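Chapter 6
When the Gripper Doesn't Know

Log entry 1558 at the Mindwood test shop takes up one line: "Finger contact with floor, arm kept pushing." That's a whole chapter's worth of trouble in seven words, and we're going to enjoy every bit of it!

The arm, a Pidik with two fingers, had been told to reach down into a small decorated box. Its program held a floor height measured in September. Then the floor panel was swapped for a slightly thicker one, and the number stayed the same. The arm did just what it was told – it drove its fingertips into the panel until the motor overheated and shut down. 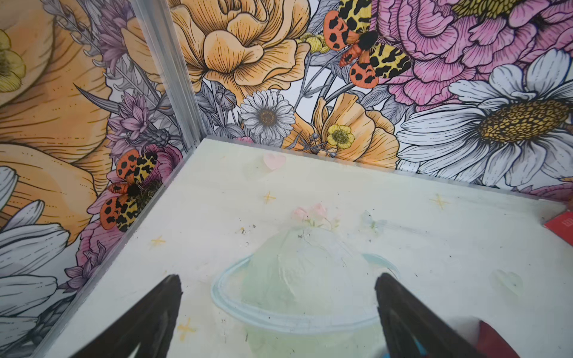

Figure 6.1 Gripper fingers just above the floor panel, over the painted planet and its ring.

Look at how small the gap is. At this height, a tiny error in one stored number decides between a clean reach and a crash. How could the arm have felt the floor? Could it have stopped sooner?

We'll tackle those questions in two steps. First you'll learn to read motor current as a sense of touch, a trick that still delights us. Then you'll set a force limit and write a safe stop that backs the arm away slowly. Keep your notes on joint angles from Chapter 2 handy.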